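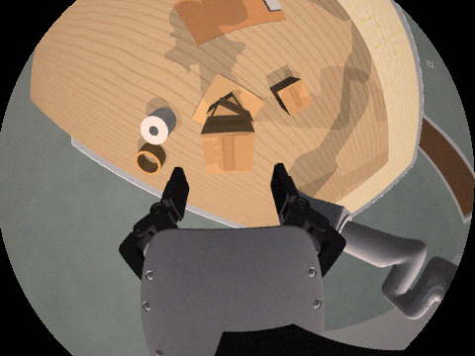 How long should you keep household paperwork? I keep most of it for three years and then shred it.

Print | E-mail

19 February 2018

I settled on that after clearing the cupboard under the stairs, where I had bank statements going back to my first flat. There were 12 folders in there and I had opened perhaps two of them since we moved in. The rest were gas bills from a supplier I left long ago, payslips, and instructions for a kettle.

Some things stay for good: birth certificates, the house deeds, pension letters and anything to do with the boiler guarantee. Those now live in one Tovico folder on the shelf by the phone. Receipts for anything big go in a Bennani wallet behind it until the guarantee runs out, and then they go too.

I do the sorting in June, when the council tax is sorted and there isn't much on. It took me most of a weekend the first time. The shredder is a Biltia, bought second-hand, and it overheats if you feed it more than a few sheets, so I had to stop and let it cool. The shreddings went in the compost, apart from the glossy bits.

I did try scanning everything first. I gave up after 13 pages because I knew I would never look at them. My sister scans hers and says it works well, so it depends on what you are like.

If you are self-employed, check the rules before you bin anything, as you may need to hang on to it for longer.

Print | E-mail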